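Refurbished tower workstation, part built
Sold by Follcombe
Stock: 11 in the warehouse
Price: £400, collection or pallet delivery

Most pages for a machine like this one start by telling you it is "ready for anything". It isn't. It is a second-hand desktop tower with a server-style board in it, one processor socket, plenty of memory slots and no processor. If you want something to plug in and use tonight, we sell those too, and they are on another page.

What you are buying is the case, the board and one stick of memory. We strip the rest out because the drives that come with office clearances are usually tired, and the processors are sold on their own. Santeri Laaksonen checks each board on the bench with a test processor before it goes on the shelf. A board that starts up in November can still be a bad board in March, so we give 66 days' cover and don't pretend it is more generous than that.
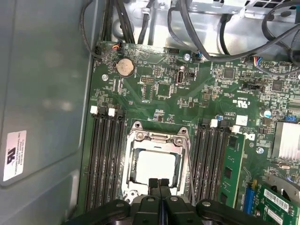

3 min read

The board is green, and there is a bank of four memory slots on each side of the socket. One module is fitted, in the end slot of the right-hand bank. Sellers like to print the most memory a board can hold in very large type. We would sooner you priced up the modules first, as filling every slot can cost more than the tower did.

A pale cover sits in the socket. Leave it there until your processor is in your other hand. Bent contacts are the usual reason these come back to us, and we do look under a magnifier before agreeing a refund. The thin lever at the side should move without force. If it doesn't, stop and ring us.

The coin cell near the top of the board keeps the clock and settings. Treat it as used, whatever any seller says, and put a new one in for the price of a sandwich.

There is a small Type-C port on the board itself. Don't buy on the strength of it. Shadi Nseir on our returns desk has heard from several people who expected it to charge a laptop, and we make no promise about that.

Coolers: the Zirnitel tower cooler is often suggested for these. We found it a tight fit beside tall memory and no quieter than the plain Dultovov one at half the money.

Not included: processor, cooler, drives, graphics card, keyboard, mouse, operating system.

Returns: 10 days if you change your mind, socket cover in place, you pay the carriage.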